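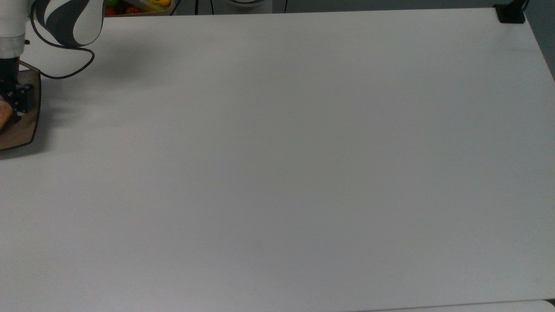
Unit 4: Choosing and Caring for Work Surfaces

Reading for this unit: Villalobos, chapter on benches and tables. Bring the reading to Sunday's workshop.

4.1 Height

A work surface is set by the job, then by the person. For writing and light assembly, the top should sit near elbow height when seated. Fine work such as engraving goes a little higher. Heavy work such as kneading or planing goes lower, so that body weight does the pushing.

4.2 Color and finish

A pale matte top reflects light evenly and makes small dropped parts easy to find. Gloss tops throw glare from overhead lamps and tire the eyes. Dark tops suit work with pale materials – lace, paper, white thread – where contrast matters more than brightness.

4.3 Light levels

General bench work: 600 lux at the surface.
Inspection of small parts: up to 3000 lux, from a lamp that can be moved.

Measure with the meter lying flat on the top. Holding it in the hand gives a false reading, usually too high.

4.4 Cleaning

Dust first, dry. Wipe with a damp cloth and mild soap, then with plain water. Scouring powder scratches a matte finish and leaves shiny patches that can't be repaired.

4.5 Exercise

The Kamath shop has 64 square feet of bench and 6 workers, two of them left-handed. Draw a layout with a lamp position for each person. Mark the side the light comes from, and note where any shadow of the hand will fall. Emiliano Villalobos will collect drawings at the end of the workshop.

Next unit: seating and foot rests.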